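Print this page
E-mail this entry

2025-10-13, Drastville

Barometer steady through the morning, falling after lunch. Rewrote the clock regulation log from the September sheets, which had got damp at the corners. The longcase movement is losing 13 seconds a day with the bob where I left it. I had expected the rate to settle after the suspension spring was changed, and it has settled, only on the wrong side.

Raised the bob by half a turn of the rating nut at 9:40. By my own table one full turn on this rod is worth 28 seconds a day, so half a turn should leave it gaining by a second. I will not touch it again until it has run two full days. Last month I adjusted it every evening and learned nothing, as each correction was sitting on top of the last one and the case door had been open half the time.

Letter from Covadonga Pacheco about the escapement. She thinks the drop is uneven and asks whether I have checked the pallets for wear under a lens. I have. There is a shallow groove on the exit pallet and a fainter one on the entry side. She recommends moving the pallets along the arbor so the teeth fall on fresh steel. I would prefer to stone the faces and close the depth, but her method can be undone and mine can't. Wrote back to say I would try hers first. 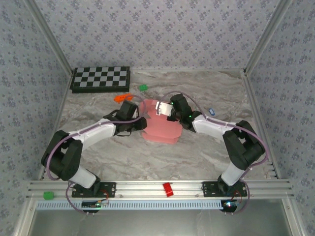

The other open matter is temperature. The rod is plain steel and the hall is unheated, so the rate ought to drift as the weather turns: a colder rod is a shorter rod and the clock should gain. The September sheets show the drift going in the right direction but smaller than I calculated. Two possible causes. Either the thermometer on the wall reads low compared with the air inside the case, or the oil is thickening and the arc is dropping as the hall cools. I have no arc readings before the 20th, so I can't separate the two. Taped a paper scale behind the bob this afternoon and will write down the arc with each rate from now on.

Emerson Conceição called at noon to ask if the Ekier movement was for sale. It is not. He then asked about the spare weight, and I said he could have it once I have weighed the one in use against it.

Oil: still on the Farkesex bottle, opened in spring. Nandi Adams says to throw it out after a year whatever it looks like. Dated the label.

Checked the beat by ear, then with the recorder. Tick and tock were uneven by a small amount, more than I could hear. Bent the crutch very slightly to the left and ran it again. Took 214 beats on the second recording and the difference was down inside the noise. The case itself is leaning back a little, so I put a second shim under the left front foot and screwed the backboard to the wall batten. It should have been screwed there from the start. A case that can rock will take energy from the pendulum, mostly when the weight hangs level with the bob.

Rate check due in two days, against the radio signal, before winding. Pallets after that. Need a 6 mm reamer and more pegwood.

Print this page
E-mail this entry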